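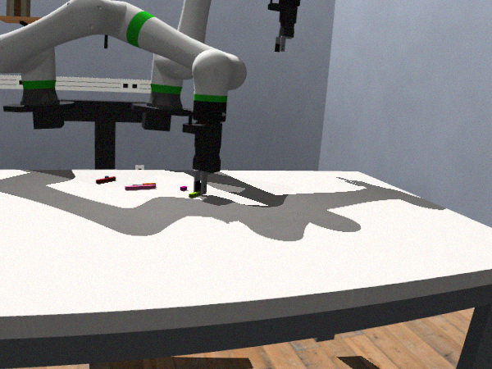
The Brelus bench in simulation, two arms on one frame, with the gripper over the green block.

Nana Ankrah has the laptop balanced on a paint can. It's past nine at night in the Dellbridge workshop, the table saw is finally quiet, and she wants to run it one more time before the building locks.

One more time was an hour ago.

The project is called Brelus. Two arms, one table, small parts sorted by color. Most of it lives in a simulator for now - the physical half is a steel frame, a box of motor controllers and a lot of zip ties, all of it on a shelf with her name on masking tape. The arms get bolted down in May if the money holds. Until then she builds in software at night and in metal on her days off.

"I broke a wrist joint in the first month," she says. "A real one. So now I break them on the screen."

Her build partner is Gifty Kwofie, who fixes elevators for a living and has opinions about cable routing. Strong ones. The two of them met over a borrowed crimping tool and have shared a rack here ever since. Dues are $44 a month each. That gets them bench space, the drill press, and heat, sometimes.

Kwofie did the frame. Ankrah does the code, plus the virtual room, which took longer than she likes to admit. White table, wood floor, plain walls. She even put an outlet on the back wall. Then the lights. Early versions had no shadows at all and the vision code loved it - found every block, every run. She turned shadows on and it fell apart. It kept reading the dark patches as objects and reaching for them.

Six weeks on that. Kwofie still brings it up.

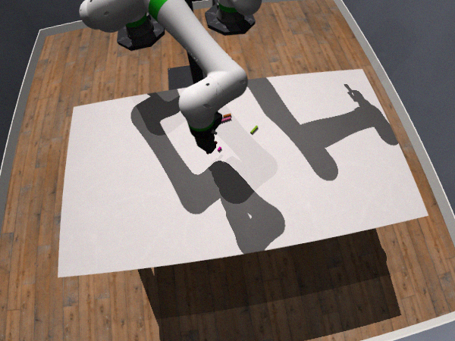
The tiny cube is the current headache. Bigger blocks forgive you. Come in a little off and the fingers still close on something. With the cube, a small error in the wrist angle and it squirts out sideways, or the gripper shuts on air and the program cheerfully reports a successful grab. Ankrah has a folder of those. She named it "lies."

Thin pieces are bad in a different way. Stacked or side by side, the software wants to call them one part. Her fix, borrowed from a Tisis forum thread, is to come straight down, slow, check from a second angle, then close. It adds 5 seconds to a pick. Kwofie hates it.

"Who's waiting?" Ankrah says.

"Me. I'm waiting."

Neither of them has a robotics degree. Ankrah taught herself from manuals and a secondhand textbook with somebody elses notes in the margins, mostly wrong. The motors came out of a closing sale at Amoah, a packaging shop across the river. Some worked. The rest are parts.

And after it sorts blocks? Screws, maybe. The workshop has a coffee can situation, decades of mixed hardware nobody will throw out. Kwofie wants the second arm holding the tray while the first one picks. Right now the second arm mostly stays out of the way, and even that took code.

Ankrah hits run again. The overhead lights flick twice, closing warning. She dosn't look up. Kwofie is already winding the extension cord, one eye on the screen, coat half on.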